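Flindum's two-player co-op mode is getting its biggest shake-up since launch

Shared benches, a new trading timer and a whole batch of companions are on the way in the next season.

Cumix put out a long developer update for Flindum on 7 January 2026, and if you're one of the many people who mostly play this game on the couch or on a call with a friend, you'll want to put the kettle on and settle in, because nearly all of it is for you. The studio's auto-battler has always treated its two-player mode, Golport, as a friendly side room to the main ladder. That changes with the coming season, which folds Golport into the regular ranked calendar and gives it its own rewards track.

The video was led by designer Janaína Fontes, who has been the cheerful face of these updates for a while now and clearly plays a great deal of Golport herself. She spent most of her time on how partners help each other in the middle of a match, and there's a lot to get through, so let's take it a piece at a time. 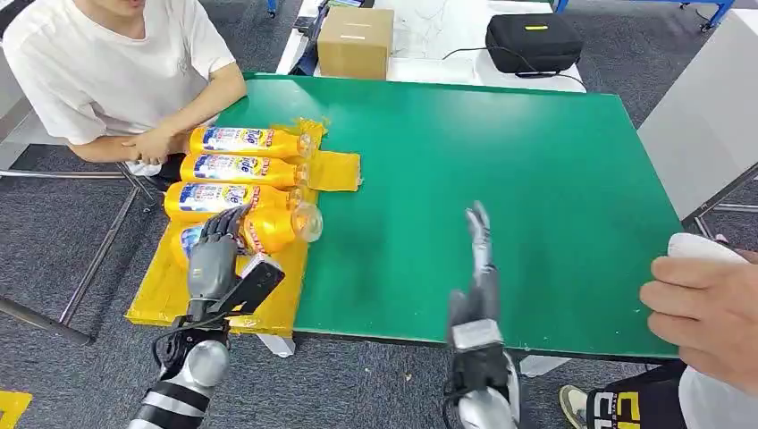
A bench you can both reach

Up to now, sending a unit to your partner has meant spending a gift token and hoping they had room for it. Next season the two players in a team will have a shared bench with 4 slots, sitting between their boards. Either player can drop a unit there and either player can pick it up, with no token needed. Fontes said the team wanted trading to feel like passing a dish across the dinner table, and I have to say that's a lovely way to put it.

There is a catch, of course. Anything left on the shared bench when the fighting starts is locked until the round is over, so you can't use it to stash half your roster while you make up your mind. Upgraded units can be shared too, but only one per round, and items stay attached when a unit moves across. 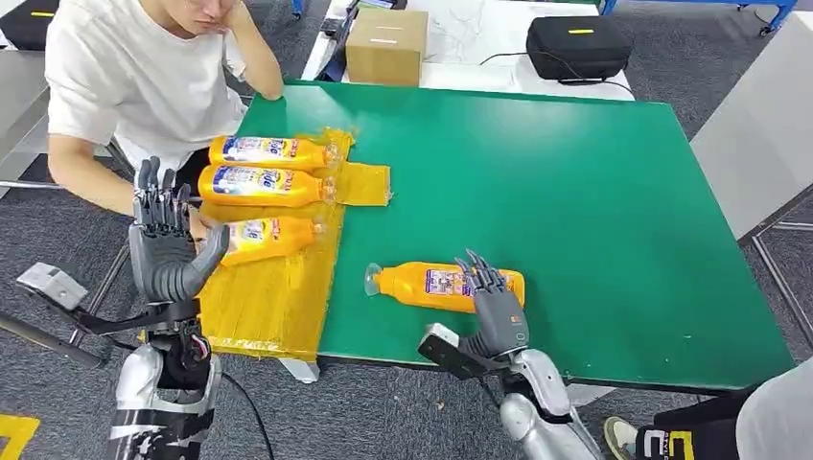

Gift tokens aren't going away, either. They'll now be used for gold and items only, and each player starts the match with 3 of them. Fontes admitted that the old system left a lot of tokens unspent at the end of a game — I've certainly been guilty of that — and the hope is that a smaller, clearer supply will nudge people into using them early.

Teams will still share one health bar, but it has been trimmed a little so that matches wrap up sooner. Players who found the late rounds a bit of a slog should be pleased, and those of us who like a slow comeback will have to learn to hurry. 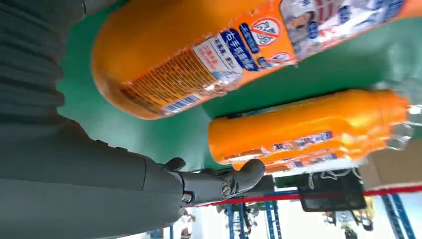
Companions, the little characters who trot around your board and cheer when you win, are getting plenty of attention too. Nine of them arrive with the season, led by a sleepy river otter and a very round owl, and every one has a special dance that only plays when your partner's companion is standing next to it. Colors can be mixed for the first time as well, so you could dress your otter in charcoal gray with a bright orange scarf, much like the dark gray hand and the orange bottles in the photo, and send it out to annoy your rivals. The otter can be earned just by playing Golport matches, while the owl will be sold in the shop for 2,000 shells.

The new map is called Nic Giolla, a foggy harbor town where the tide comes in and out between rounds. It doesn't change the fighting at all, but lanterns light up along the pier whenever you or your partner go on a winning streak, and there's a small bell you can both ring as often as you like (my apologies in advance to anyone paired with me). Golport teams will see both their boards on either side of the same canal.

Fontes also mentioned that 3,656 pairs signed up for the last round of Golport testing, which was more than the studio had planned for, and that feedback from those matches led directly to the shared bench being made larger. An earlier version had room for only two units, and testers kept getting in each other's way. 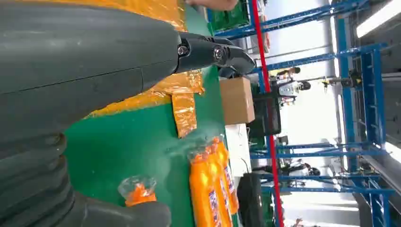
When can you play it?

The test server opens first, with the shared bench and the new token rules switched on from the start. Companions and the Nic Giolla map will join a little later in the test, and everything then moves to the live game with the new season. Cumix hasn't given a day for that yet. Ranks from the current Golport season will be softly reset, and any gift token cosmetics you already own will carry over.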